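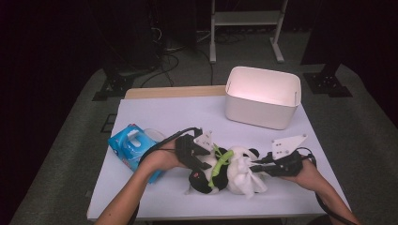 ## 3. First wash on your Jetlow countertop washer

You're nearly there, and the first run is a fun one! It goes in empty, with no clothes and no soap, and it clears out any dust left from packing.

1. Push the gray inlet hose onto the faucet adapter until it clicks.
2. Hang the drain hose over the sink, at least 8 inches below the top of the drum.
3. Turn the dial to **Rinse** and press Start. The cycle takes around 28 minutes (go make a coffee).
4. When the light turns green, open the lid and wipe the seal dry.

**Note:** A little humming in the first few minutes is normal.

**Caution:** Never lift the washer with water in the drum. Drain it first, then unplug it.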